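The Salt Ledger, and why I stayed up until two

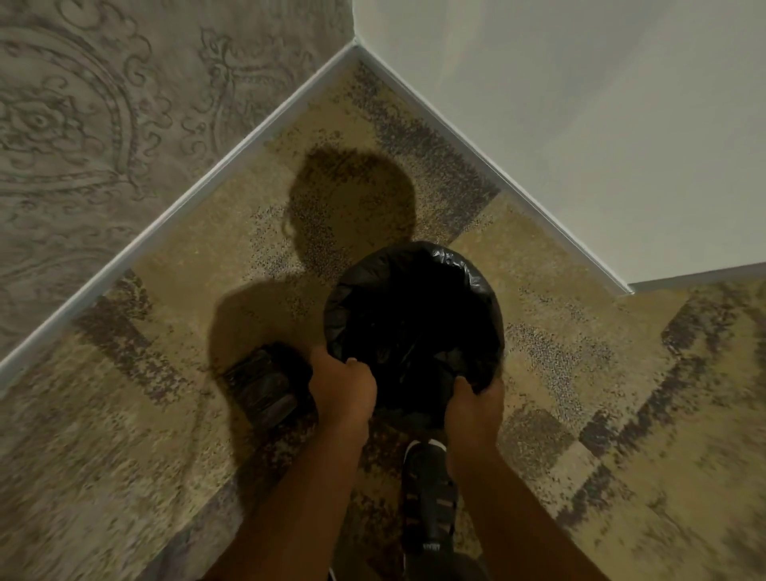
I finished The Salt Ledger by Nouhaila Ouazzani last night and I have been pestering everyone I know about it since breakfast. It's a mystery set in a small port called Belhaj, and it starts with a dead bookkeeper and a missing account book, and I was completely hooked by the end of the first chapter.

Driss Kamel (the dead man) has kept the books for the Hanum shipping office for most of his life. He is found at his desk in January with the stove out and the window open. The local police want it to be his heart. His niece Nawal Berrada doesn't believe a word of it, mostly on account of the window – he hated drafts, and she has the scolding letters to prove it!

What I loved is that Nawal is not a detective at all. She teaches arithmetic to ten-year-olds, and she goes at the whole thing the way you'd check a column of sums, starting at the bottom and working up. There's a wonderful long chapter where she sits in the back of the shipping office with the cargo lists and finds that 1,287 sacks of salt left the harbor and 1,028 arrived. I know, I know, that sounds like the dullest thing in the world. I read it standing up in the kitchen while my pasta boiled over.

The inspector, Rachid Mahrous, took me longer to warm to. He grumbles, he eats in nearly every scene, and for the first hundred pages I thought he was only there to be wrong. Then comes the ferry crossing, which I won't spoil, and after that I wanted a whole series about him. The conversations between those two are the best thing in the book. They're funny and a little prickly, and they never turn into a romance, which I was so happy about.

I did guess who did it, or half guessed. I had the right person and the wrong reason, and the real reason is much sadder. The middle sags a bit once the lawyers show up from Dralberg (six of them, and I could only ever keep two straight), and there's a subplot about a stolen boat that I think could have gone. But it's just over 300 pages and it moves, and the last forty or so I read without looking up once.

If you like your murders quiet, with a lot of weather and paperwork and people being careful about what they say over dinner, go and find this one. I borrowed mine from my friend Surachet, who has already asked for it back twice.

Next up is Listine, Ouazzani's first novel, which has a lighthouse on the cover and a map inside. I'm a sucker for a map. Has anybody read it? Please don't tell me the ending – just tell me if the dog is okay.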